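Pricing up the gripper gear again this month, and I've gone cross-eyed! Tallura wants $1,188 for the pair, McKinnon does a kit for $664 (freight extra, naturally).

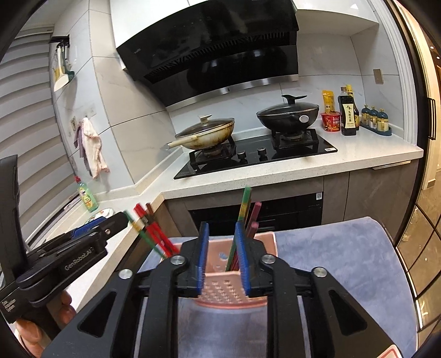
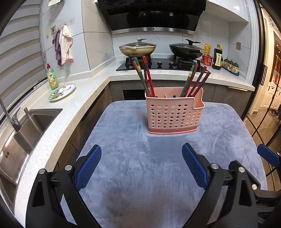

My budget has a line for spare finger pads now, at $123 a set, and I'd rather go without the fancy colour-matched case than skip it. Chopsticks in a pink plastic holder are skinny little things, so the ribbing matters to me more than jaw size. I'll order in March.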